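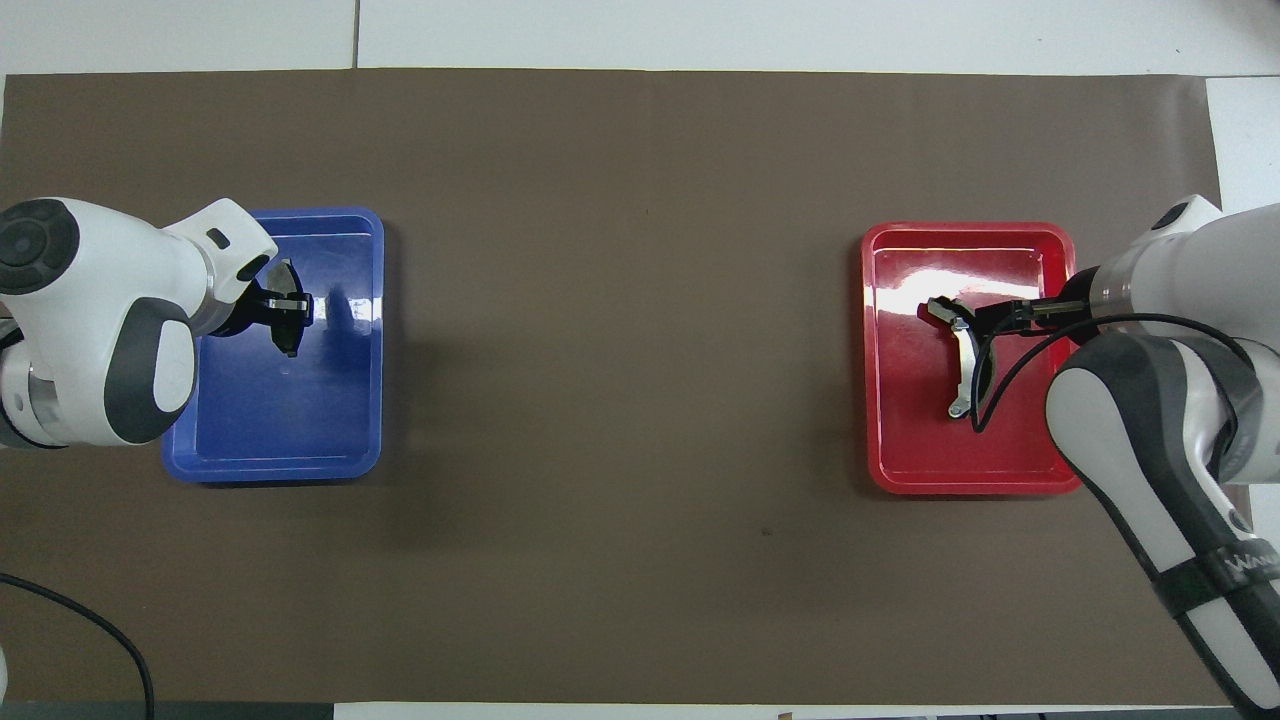 ## 4. Running the bracket station (your first week)

Hi again. If you've made it through sections one to three, the arms are bolted down, the panel is on, and Chie Matsuda has signed your training card. I wrote this part because I worked the sorting bench at Irorent by hand for years before the arms came in, and the old manual only talked to the people who install them -- not much use to whoever is standing there at six in the morning!

Your job changes more than you'd expect. You used to handle every bracket. With the Filus program running you handle the trays, the odd parts and the paperwork, and the two arms do the picking up. My wrists are thrilled. My feet took a while to get used to it (there's a lot more walking, so wear decent shoes).

### 4.1 Before you press start

1. Lay the brown mat flat on the table. If a corner curls, swap the mat; spares are in the Hegarty cabinet.
2. Put the blue tray on the left and the red tray on the right, long sides running away from you. Please don't switch them. The program goes by position, but everybody on the floor goes by color, and I've seen a whole morning's sorting go back through because of it.
3. Check that both trays are empty. Run a finger along the rim if the light is bouncing off the plastic, which it loves to do.
4. Look at the cables near each gripper. A loose loop is fine and the wrist needs it to turn. A tight one or a kinked one means you stop and call Aidan Duggan.
5. Step back behind the floor line, then press start on the panel.

**Caution:** Hands stay off the mat any time the panel light is green, even when the arms look parked. They pause between moves and it's easy to think they're done.

### 4.2 Clearing the trays

The panel beeps when it wants you. We set the batch at 200 brackets, so you'll get plenty of breathing room between beeps.

1. Press hold and wait for the light to turn amber.
2. Lift the trays straight up and out. Don't drag them, they'll pull the mat with them.
3. Tip the brackets into the matching bins on the Pavedwood cart.
4. Put both trays back, check the grippers are empty, and press resume. 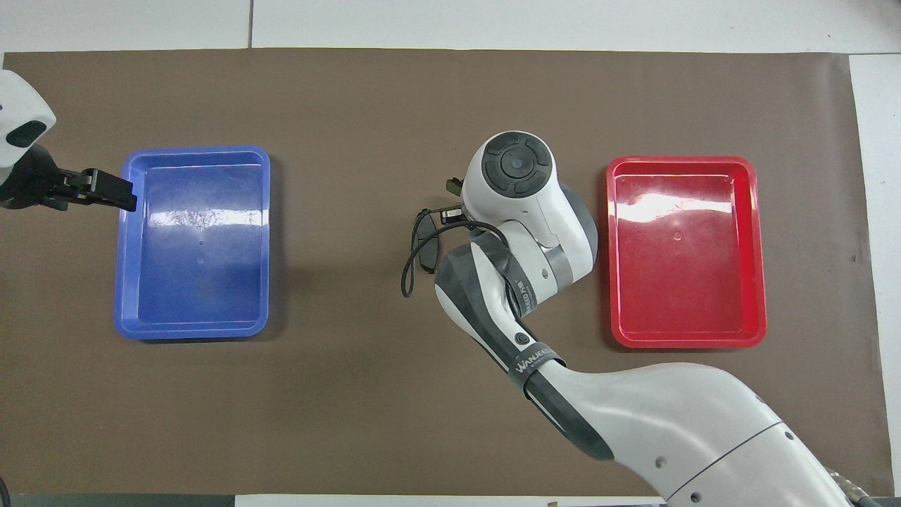 *Trays on the mat and both grippers empty: ready for resume.*

**Note:** If a gripper is still holding a bracket at hold, leave it there. Use "release part" on the panel with the tray in place. Pulling it out by hand throws off the grip setting, and then you're waiting on Aidan.

### 4.3 What to write down

Kátia Lopes keeps the shift log, and she'd like the batch number, any stops, and a few words on why. "Stopped, dropped part" is plenty. The log is for fixing the station. It isn't used to score you, and we got that in writing before the arms went live -- ask her for a copy if you want one.

Bent or scratched brackets go in the reject box, same as always. You'll spot things the program doesn't, so keep looking.

### 4.4 Shift rotation

Two people share the station and trade places at the break, one on trays and one on inspection. If you want to learn the teaching panel too, put your name down with Nuala Ní Chonaill. The next round of training is in September.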